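Subject: Re: [venditine-build] Cable side, cube mount and which finger to print

Dear all,

Thank you for the answers to my last mail, and excuse me that I needed so long to reply. I wanted to first try the things that were proposed, and the printer at Gradgate was occupied for most of the holidays. Now both Venditine grippers are assembled and we have held them in our hands for a few sessions, so I can report with more certainty.

The main change is that the cube with the markers now sits on top of the body, with its own small mount. In the first build I had glued it and I regretted this the first time I had to open the housing. The cable of the right gripper still goes down to the floor. I tried to lead it along the sleeve with a strap, but then it pulls at the wrist when you stretch the arm. With a light thing like a book you feel every such pull, so for now I let it hang in a loop.

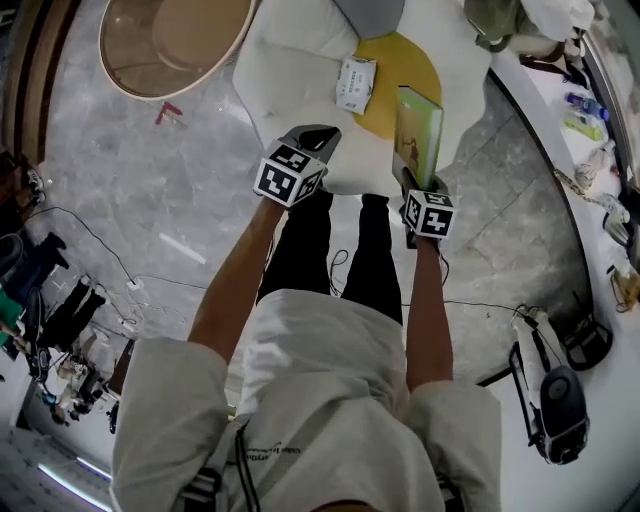

Message of 1st January, quoted in full for those who joined later:

> I have the same plan as you, two grippers and no robot arm for the
> beginning, and I am stuck on two points. First, the cube. If I put it
> high, the tracking in Flella is calm but the gripper becomes top-heavy.
> If I put it low, my own forearm hides it. What height did you take?
> Second, the fingers. The drawings show a soft one and one with pads,
> and they do not say which one is for what. Printing both sets is a lot
> of filament for somebody who has a small printer. Please also say if
> the part from Dafis is necessary or if a normal bearing will do.

I answer in the same order.

Height of the cube

We took 40 mm between the housing and the underside of the cube. I also printed a mount with 80 mm, and it is true that Flella loses the marker less often with it, but the wrist gets tired quickly. With the short one you have to learn to keep the elbow a little outside. After one afternoon this comes by itself. The tracking then still dropped out when I turned the hand completely to the inside, and I have no remedy for this.

Please print the mount lying on its side. Standing up it breaks between the layers, and the cube is then on the floor.

The soft finger

It is the one with the flat pale face and the green rubber strips on both long edges. The strips go around to the tip and meet there. I cut them a little too long and press them in from the collar upwards, then I cut the rest at the tip with a sharp knife. If you begin at the tip there is always a gap at the end, where it also looks ugly.

The dark collar at the foot of the finger must be printed slowly. Mine had fine strings on the inside, and I removed them with a round file before the finger would go in to the full depth. Use 9 mm screws if you can find them. The longer ones touch the inside of the housing, and I had one scratched cable before I noticed.

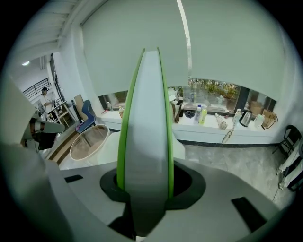
The finger with pads

For flat and thin objects I prefer this one. The pads are covered with black mesh and stand at an angle to each other, like a V, so the tips have contact first. With a book or a thin board this is a big help. With a soft object, for example a packet of tissues, I change back to the green one, as the mesh tends to hang on to it.

I weighed one complete pair with mesh and it came to 104 g, more than I had expected. If your gripper is already heavy in front, try to print the inner part with less infill. I have not tested how far one can go with this.

About the mesh itself: stretch it only lightly. On my first pair I pulled it so strongly that the corners became round, and the tips did not meet any more. 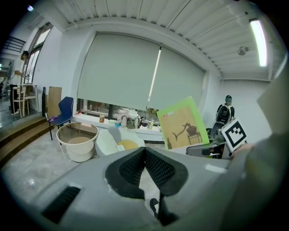
Another member wrote to me off the list that the mesh should be glued only at the back, never on the surface of the pad, for the glue becomes hard and the finger then slides. I can confirm the sliding. I had a drop of glue through the mesh on one side and had to make this pad again.

The part from Dafis

A normal bearing will do. I have the Dafis one in the left gripper and a cheap one in the right, and in the hand I feel no difference. The cheap one is a little louder when you close quickly. Only look that the outer ring is not painted, otherwise it does not go into the seat.

What I still do not have is a good solution for the cable. If somebody has led it over the shoulder, I would be glad about a drawing or only a few words, also how much length you left at the elbow. The changed mount is in the folder of the Gradgate group, next to the old one. Please do not take the file with "test" in the name, it has a wrong hole.

With best regards from the workshop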